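Workshop > Notebooks > Dye and fibre

Last updated July 27, 2021

Indigo vat, second attempt with the Paltley wool

Started the vat at 7.30 so it would be settled by smoko. Same recipe as the March batch except for the lime, which I cut back by a third. Stock solution went cloudy green within the hour, then yellow with a coppery skin. pH read 10.2 on the strips. Too high for wool, so I let it sit with a splash of vinegar and got it under 9.5 before anything went in.

Yarn: 34 skeins from the Paltley clip, 2-ply, scoured on Friday. 200 g of them put aside undyed as a control. The scour still isn't good enough. Three skeins beaded when I wetted them out and I had to go back with more soap and hotter water. Note to self — stop trusting the feel of the wool and do the drop test on every one.

Dips were five minutes in, fifteen out. After the first the colour was a thin grey-blue, patchy near the ties. By the third it had evened up, and the ties were the only trouble. Looser figure-eights next time, in cotton, not the nylon string.

Vat temperature dropped to 38 by lunch because the Quansah heater cut out again. Reset it at the wall and lost forty minutes. The last six skeins are a shade lighter and I've tagged them separately. They might do for the Cleltateo border stripes, where a bit of variation won't matter.

Running total for dye, lime, fructose and string this year is $1,479. Most of that is the indigo. I'd like to price the Markudell powder before we reorder, if the strength is anywhere near what they list.
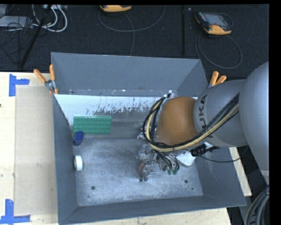 Ayuba Boateng read through these notes after lunch and reckons the pale skeins are down to a tired vat as much as the heater, and that I should have fed it fructose after the second dip and waited for the yellow to come back. Fair point. Will try that on Thursday with four spare skeins.

Rinse water still running blue at 4. Left them soaking overnight with the lid on.

Filed under: natural dyes, wool, vat records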